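Betreff: Re: [udum-anwender] Verteiler nach Update doppelt angeschrieben
Datum: 22/06/2024
An: udum-anwender

Hallo in die Runde,

ich hänge mich mal an den Faden, weil ich am selben Problem sitze und inzwischen immerhin weiß, an welcher Stelle man mit dem Kopf auf die Tischplatte schlagen muss.

> Nach dem Update auf die neue Udum-Version bekommen bei uns alle
> Mitglieder des Verteilers "Eltern_alle" jede Nachricht zweimal.
> Einmal mit unserem Absendernamen, einmal mit der nackten Nummer.
> Im Protokoll steht aber nur ein Versand. Abgerechnet werden
> natürlich beide.
>
> Hat das noch jemand? Ich habe den Verteiler schon gelöscht und neu
> importiert, das Ergebnis ist dasselbe. Der Support schreibt, ich
> solle den Browsercache leeren.

Ja, hat noch jemand. Den Browsercache habe ich auch geleert, er war danach sehr sauber.

Zur Sache. Bei uns liegen 412 Kontakte im System, verteilt auf 7 Gruppen. Doppelt angeschrieben wurden 197 davon, der Rest nicht. Das hat mich erst irritiert und dann auf die Spur gebracht: Betroffen sind genau die Kontakte, die irgendwann einmal über den alten Stevum-Import hereingekommen sind. Wer von Hand angelegt wurde, bekommt alles brav einmal.

Der Stevum-Import hat die Nummern früher mit führender Null gespeichert. Das Update wandelt sie ins internationale Format um, was ja löblich ist. Leider lässt es die alte Schreibweise als "Zweitnummer" stehen, und die Zweitnummer ist in der Kontaktansicht nur sichtbar, wenn man unter Ansicht > Spalten das Häkchen bei "Erweiterte Felder" setzt. Für den Versand sind beides gültige Empfänger. Das Protokoll wiederum zählt pro Kontakt und nicht pro Nummer, deshalb steht dort nur ein Versand. Die Abrechnung zählt pro Nummer. Man könnte meinen, die beiden Abteilungen hätten sich einmal absprechen können, aber ich will keine unrealistischen Erwartungen wecken.

Warum die zweite Nachricht ohne Absendernamen kommt, weiß ich nicht sicher. Meine Vermutung: Der Absendername hängt am Nummernformat, und für die alte Schreibweise gibt es keine Zuordnung mehr.

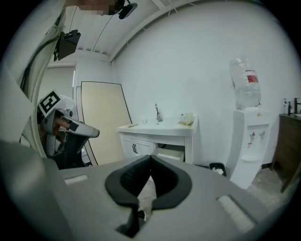 Gerät mit Handgriff und schwarz-weißem Marker, vorn ein zweites in Grau

Was bei mir geholfen hat, in dieser Reihenfolge:

1. Alle geplanten Nachrichten anhalten (Versand > Warteschlange > Pausieren). Bitte wirklich zuerst. Ich habe es als Drittes gemacht und durfte anschließend einen Nachmittag lang Rückfragen beantworten.

2. Kontakte exportieren, und zwar als CSV mit Haken bei "Erweiterte Felder". Ohne den Haken fehlt die Zweitnummer im Export, und man sucht sehr lange nach etwas, das nicht da ist.

3. In der Datei die Spalte "Zweitnummer" leeren. Die Spalte selbst muss stehen bleiben. Wer sie löscht, bekommt beim Import die Meldung "Unbekannter Fehler 40", und die ist in der Anleitung unter "Sonstiges" mit dem Satz erklärt, dass ein unbekannter Fehler aufgetreten sei.

4. Wieder importieren mit der Option "Vorhandene überschreiben". Die Option "Vorhandene ergänzen" klingt freundlicher, übergeht aber leere Felder, und dann steht alles wieder so da wie vorher. Das dürfte auch erklären, warum dein Neuimport nichts gebracht hat: Wenn die Datei aus dem Stevum-Bestand stammt, wird beim Einlesen gleich wieder umgewandelt.

5. Testnachricht an eine Gruppe schicken, in der nur man selbst sitzt. Warteschlange erst danach wieder freigeben.

Noch ein Stolperstein: Wer die CSV in einer Tabellenkalkulation öffnet, verliert unter Umständen das Pluszeichen vor den Nummern, weil das Programm darin eine Rechenaufgabe sieht. Also die Spalte beim Öffnen als Text einlesen oder gleich einen Texteditor nehmen. Trennzeichen ist das Semikolon, Zeichensatz UTF-8. Mit dem anderen Zeichensatz geht es auch, nur heißen dann alle Müllers etwas anderes.

Zur Frage mit dem Geld: Ich habe die doppelten Sendungen reklamiert und als Beleg den Einzelnachweis angehängt (Konto > Abrechnung > Detail, das Format "Koskela" auswählen, fragt nicht, warum es so heißt). Bisher kam eine Eingangsbestätigung. Sie kam per SMS — einmal, muss man fairerweise sagen.

Laut Änderungsprotokoll soll das Ganze mit dem Juli-Update behoben sein. Dort steht wörtlich "Verbesserungen bei Kontakten", was ich großzügig auslege. Ich würde trotzdem nicht darauf warten, zumindest nicht mit laufender Warteschlange.

Eine offene Frage habe ich selbst noch: Benutzt hier jemand das Mona-Modul für die Antworten? Bei uns landen Antworten auf die zweite, namenlose Nachricht in keinem der beiden Postfächer. Im Zähler tauchen sie auf, im Ordner nicht. Entweder liegen sie irgendwo, wo ich das passende Häkchen noch nicht gefunden habe, oder sie sind weg. Ich habe in Mona unter Regeln schon "Unzugeordnete anzeigen" aktiviert, seitdem sehe ich eine leere Liste mit der Überschrift "Unzugeordnete". Falls jemand die Antworten wieder hervorgeholt hat, bitte an die Liste schreiben und nicht nur an mich, das dürfte mehr Leute betreffen.

Und falls bei jemandem der Import mit "Vorhandene überschreiben" auch die Gruppenzugehörigkeit überschreibt: Bei mir blieb sie erhalten, aber ich habe vorher eine Sicherung gezogen und mich entsprechend mutig gefühlt.

Grüße aus dem Sekretariat

--
Diese Nachricht ging an alle Abonnenten von udum-anwender.
Abmelden: leere Mail mit dem Betreff "abmelden" an die Listenadresse mit dem Zusatz -request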